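Notebook, December 2018
Merger remedies dataset, coding round two
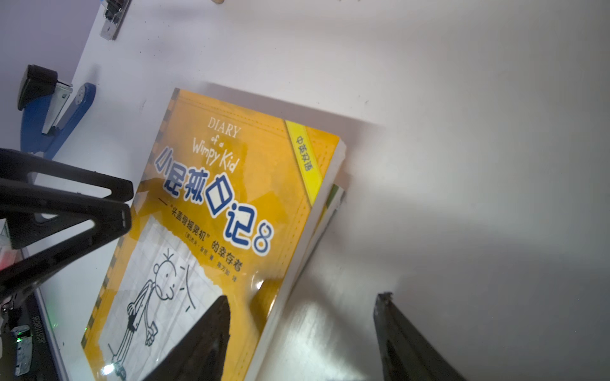 Diary of a Wimpy Kid, volume 8, in the Chinese-English edition.

Good session today! The coding sheet for the remedies project finally behaves. We now have 359 merger decisions in, and 86 of them were cleared with commitments, far more than I'd guessed back in June.

What I love is how different the divestiture texts are once you put them next to each other. Stinell gave up two depots and the whole thing fits on a page. Nukness/Carbone runs to 70 pages, with a hold-separate manager, an upfront buyer clause and an annex on staff that I read twice (it's really good, go and look at it). Same legal test, same authority!

Problem cases:
- Tristville port: access remedy or structural? Coded as mixed for now. The lease transfer bothers me.
- Review clauses. Some 30 decisions have one, but the wording varies so much that a yes/no column loses all the interesting bits. Trying three levels instead.
- Market definition left open: new column, please fill it in as you go.

Both coders agreed on nearly everything except "quasi-structural", so that needs a proper definition before the next batch. Draft is in the shared folder, scribble all over it.

Next: the phase two cases, starting with retail fuel.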